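Can a Robot Learn in a Room That Isn't Real?

From the Wosby science pages for young readers

Robots need a lot of practice. A real robot that practices in a real room can scratch the floor, break a lamp, or break itself. So some researchers build a pretend room inside a computer and let a pretend robot practice there. This is called simulation. The big claim is that a robot trained this way will also do well in a real house. Let's be careful with that claim.

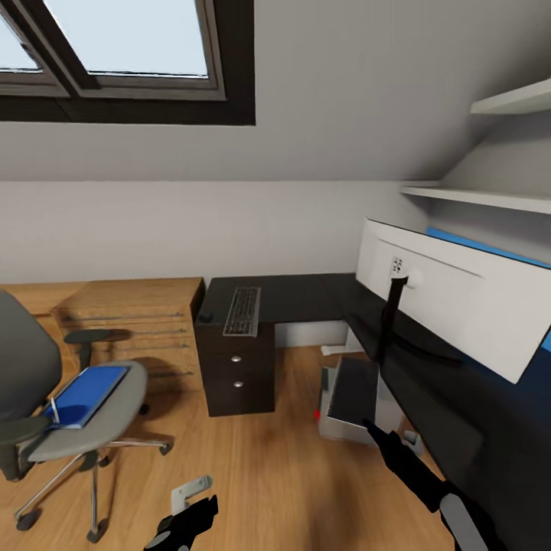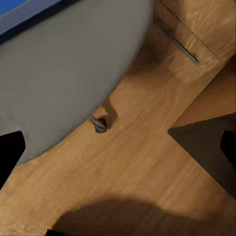 Both views come from the same computer-made room. The first takes in the desk and the computer tower under it. The second is down near the floor, with one little chair wheel and a cabinet handle. Look at the wood in the second one. It's a bit smeary, like paint rubbed with a thumb. Would a robot that learned from smeary wood know what to do with your floor? Good question to keep in your pocket.

A reader called Pliretti wrote to us to say that we were being too grumpy. Pilots practice in simulators, the letter said, and we still get on planes with them. Why should a robot be any different?

Fair enough, up to a point. But pilots practice in real planes too, and somebody checks how they do. So when you hear that a robot "learned in simulation," ask what happened when it was checked.

Take a test by a team at the Vonier lab. Their pretend robot tried the same job 200 times in a pretend room: reach under a desk and touch the front of a computer. It managed 198 of them. Wow, right?

Then they tried a real robot under a real desk. The report gives that part one short paragraph. The real robot had 13 tries and got 2. The team says the real room had different light and a chair that rolled when bumped. Maybe that is why. They didn't test it, so they are guessing, and so are we.

Does that mean pretend rooms are useless? No. You can change a pretend room very quickly. You can move the chair, turn down the light, or swap the floor for carpet, and have the robot try again. Researchers hope that a robot that has met lots of different rooms won't be so surprised by a new one. Another group, Peeters, plans to try this in January with many rooms instead of one.

We would like to see three things from them. How many real tries were there? Who picked the real room? And did they write down the misses as carefully as the hits?

Try it yourself: Practice tossing a sock into a bowl from your bed. Keep score. Now move the bowl to another room, use a different sock, and keep score again. Which score would you tell a friend about? Which one tells you more?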